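Waxed thread, part two
6/22/18

The first post on thread covered fiber and twist. Several people wrote in to ask about stitch spacing and wax, so this one is limited to those.

I repair canvas and leather: tool rolls, tent flaps, the occasional saddlebag. For most of it I use a bonded polyester from Urnon, sold on 500 yard spools. It is consistent in diameter and the color does not shift much between lots. The Neltov linen is nicer to handle but frays at the needle eye once it has been through the cloth a few dozen times, so I cut shorter lengths.

Spacing. On leather I punch 8 holes to the inch for anything thin and drop to six for straps. Closer spacing looks neat and weakens the edge, which then tears along the holes like a stamp. On canvas I count weave threads instead of measuring. A ruler is no use on cloth that has been wet and dried for ten years.

Wax. Beeswax, pulled across the thread twice, then run through a folded rag to take off the surplus. Too much wax collects at the entry hole and picks up grit. I tried the Sulemana synthetic block in January and went back — it stayed tacky and left a gray line on light cloth.

Tension is harder to write down. The stitch should seat flush and stop. If the material puckers between holes, back the thread off before the next pass, since the error carries down the row. I keep a scrap of the same material clamped beside the job and sew a few inches on it first. The Trernley clamp I bought for this has a jaw 16 inches wide, too wide for small work, and I would get the shorter one next time.

Knots. I do not use them on leather. Two backstitches and a trimmed end hold well enough. On canvas I bury the tail in the hem. Surgical stitching goes the other way, with a row of separate stitches where I would run one long thread. A cut thread in a long running seam can let go for several inches. 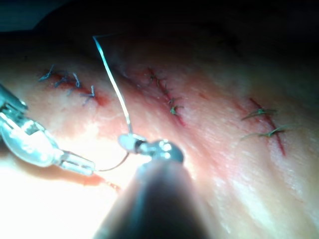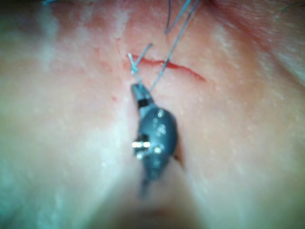

Stitching with robotic instruments, on a moist tissue surface. Three closed cuts in the first, two strands of thread held in the jaws in the second.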